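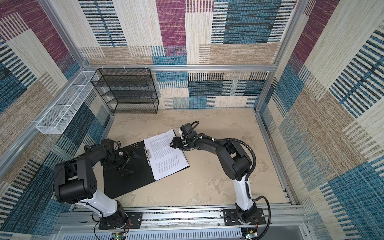 Re: [Clellonden list] paper, paper, paper

Benjamín Maldonado wrote on 1/29/22:
> Has anyone found a decent way to keep instruction sheets
> together? I've got 136 of them from the Haltari shelving
> job and they live in a grocery bag.

Hi Benjamín, hi all,

I feel your pain! I'm on a clipboard for whatever I'm reading that week, and a binder for the rest. The clipboard is fine until the stack gets fat, then the pages fan out and the corners go soft (mine do, anyway). Anything with a drawing on it goes on the rings, so it lies flat while I'm squinting at it. 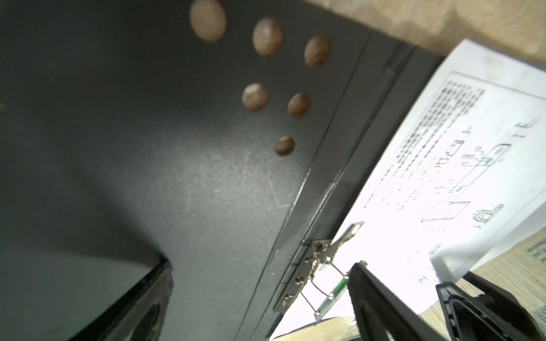 Sheet on the rings, small print up top and the line drawing underneath.

I tried plastic sleeves from Pletby, 59 cents apiece, and went off them quickly — too much glare under the lamp. Plain punched paper has been much nicer to read, and you can scribble on it in your favourite colour.

For the odds and ends I keep boxes, and I go by colour before I go by label. Red is the one I can find from across the room, even with my glasses off.
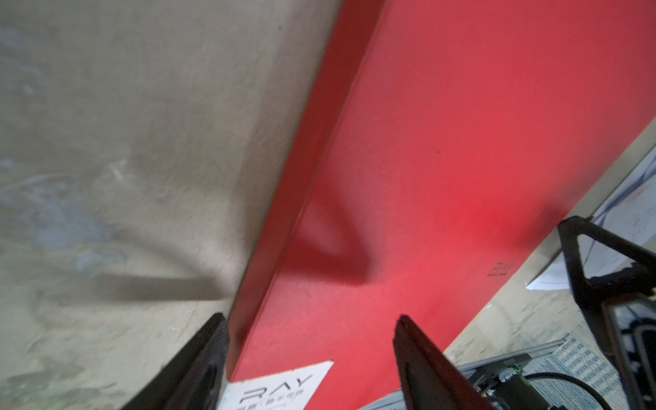

What I'd still like to know

Does anybody punch their own holes in heavier card? My old Zapata punch gives up after 2 sheets. I'd happily trade it for something sturdier, and I'll cover the postage.

Cheers from the messy end of the table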